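Speaker notes, 20 March 2018

## Licensing of captive wildlife facilities

Good morning. I speak for the Matdale office on the proposed changes to the licensing of private game reserves.

The district has 16 licensed reserves. Inspectors reviewed 3,686 animal transfer records up to the end of December. In 40 cases the receiving property held no valid permit. 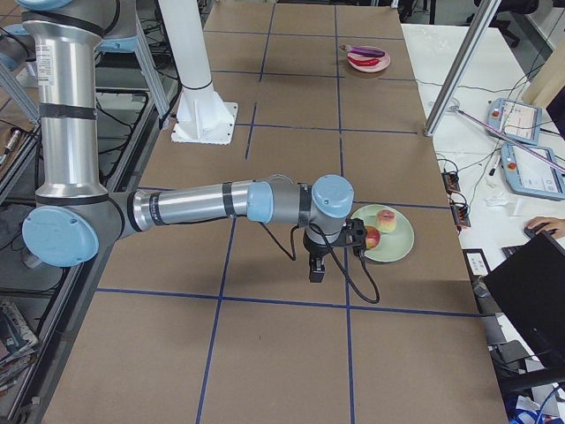

Those cases have been referred to the district prosecutor. I cannot comment on any individual owner today.

Under the new rules, a transfer must be reported before the animal is moved. The Stornance reserve has used this procedure on a trial basis.

*Pause. Next slide: fee schedule.*

Written comments may be left at the front desk.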